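Plukier Publishes Good-Practice Guide for Two-Arm Robot Benches

For release in November

Plukier has published a good-practice guide for small robot benches where two arms share one table. The guide is free to download and covers cable handling, table layout, stopping rules and record keeping. It is meant for labs, repair shops and training centers that run light arms on tabletop jobs such as plugging in network cables, sorting adapters and setting up small electronic devices.

The guide was written over one winter by a working group from Plukier, the bench builder Ratunico and the training firm Grallby. It runs to 3 parts and replaces the loose set of house rules that Plukier had been handing out to its customers.

"Most of what we wrote down was already being done somewhere," said Jolanta Jasińska, who led the working group. "One shop had good rules for cables and no rules for who may restart an arm. Another had it the other way around. We put them side by side and kept what people were able to follow on a normal working day."

Part one deals with the bench itself. It asks for a fixed work area with marked limits for each arm, and a written note of the zone where both arms may reach. Only one arm may enter that zone at a time unless the task has been checked at low speed first. Cables that belong to the arms must be tied along the links, with enough slack for the full range of motion, and must be told apart from the cables being handled. The guide suggests a separate color for arm cables and leaves the choice to the site.

Part two deals with the task. Loose cords and network cables are treated as a hazard of their own, as they can catch on a finger or get pulled into a joint. Before each run, the operator checks that no loop lies over a joint or a rail. Power adapters used as work pieces must not be connected to the mains. Connectors are to be inspected after every 300 insertions and replaced if the clip or the contacts show wear.

Part three covers people and records. A person must be named for each shift, and only that person may clear a stop. Every stop is logged with the time, the task and the reason, including stops that turned out to be minor.

The working group reviewed 686 stop reports from member sites before settling the text. Of these, 479 involved a cable in some way.

"That number settled a long argument," said Damian Głowacki of Ratunico. "We had spent most of our meetings on speed limits. After the count we went back and rewrote the cable section from the start."

Fatima Ogundipe, who runs operator courses at Grallby, said the guide will be used in her classes beginning next term. Trainees will fill in the stop log by hand before they move to the electronic form.

The guide is voluntary and does not replace any legal duty or the instructions supplied with a robot. Comments can be sent to Bogdan Grabowska at the Plukier press office, who will pass them on to the working group. A revised edition is planned once the first year of logs has been read.
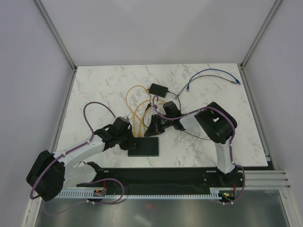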